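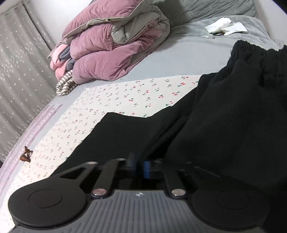
Words by Anisa Ngui
Posted 17 Aug 2020 in Out and About

I went to the Mutau open day expecting to be sold something, and for the first hour I was. Mutau runs home-sorting classes out of a two-storey house behind the shops, and on open days they let you wander through while the sessions are going. Entry was $4, which included a cup of tea and a colour brochure I left on the tram.

The pitch is that most of us fold badly and store worse. Maybe so. I've been folding my own trackies for a good few decades and they've never complained. Still, the bedroom session was the one everybody had come for, so I squeezed in near the door with my tea.

The whole thing is done on the bed. Black clothes get dumped on the sheet, sorted, folded and put to one side, with the spare bedding shoved up the far end. I asked why black. Reynaldo Javier, who was taking the session, said dark fabric hides its own seams and if you can fold that you can fold anything. I'd have liked to see him try it with a fitted sheet.

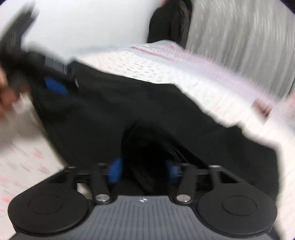

The folding itself

The house method is called the Plotumov fold, and the brochure gave it 2 full pages. It's a fold in thirds and then a fold in half. My nan did it without a name. The stretchy waistbands gave people more trouble, and the advice there (lay it flat, smooth it out, start again) was sensible enough, if not worth the 60 minutes set down for it.

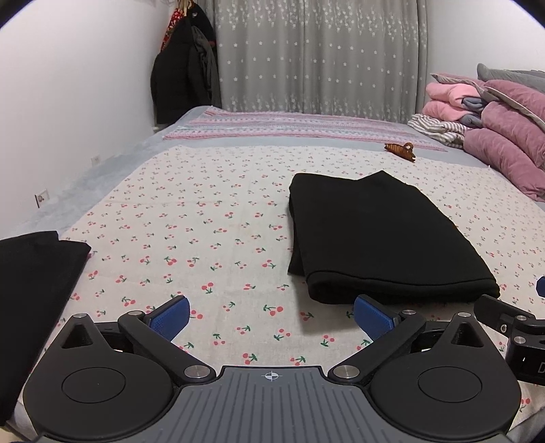
What I did come around to was the pace. You do one garment, you put it down, you pick up the next, and there's no music and no talk about joy. A couple beside me left early, muttering about parking. I stayed and got a bit absorbed in it, I'll admit.

There was a Bernetti drawer organiser on sale in the hallway and I can't see who needs it at that price. A shoebox does the same job.
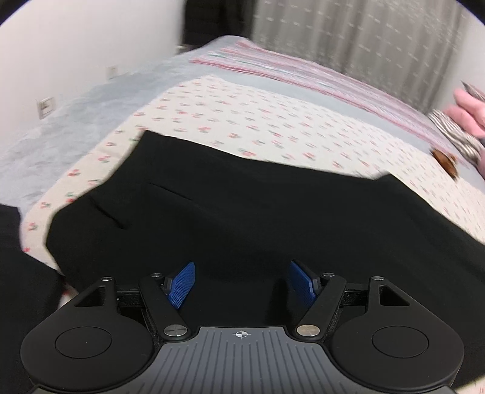 My own trouble at home is the large flat stuff, and that got the least attention of all. Throws, wraps, the tablecloth that doesn't fit any table we own – these don't have sleeves or a waistband to guide you. A big black cloth spread over a flowery sheet, with one crease running across it on the slant, is exactly how mine look before I give up and roll them. Reynaldo said large pieces are covered in level 3. Of course they are.

The next open day is in May. Bring your own mug, the cups are tiny.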